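How to Book a Park Space for a Public Political Meeting

Community groups, unions and political organizations may hold talks and discussion meetings in Rusthorpe parks. Groups expecting 30 people or fewer do not need a permit, provided they use no sound equipment and put up no tents. All other groups must apply.

Step 1. Choose a site. Atinga Green and the Stisberg Road bandshell are open to public meetings. The bandshell has seating and power. Atinga Green has neither.

Step 2. Complete the application form. Give the name of the organizing group, the subject of the meeting and the expected attendance. The subject is used for the public notice only and has no bearing on approval.

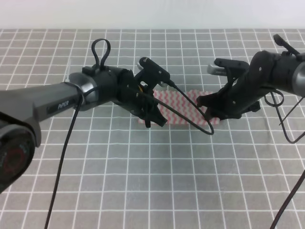
Step 3. Submit the form at least 12 working days before the meeting. Groups planning a series may list up to 3 dates on one form. Applications for the summer season open in March.

Step 4. Arrange marshals if attendance may exceed 600. Their names must reach the parks office before the permit is issued.

Literature tables are allowed at both sites. Donations may be collected, but goods may not be sold without a vendor's licence.

Page last updated Feb 8, 2025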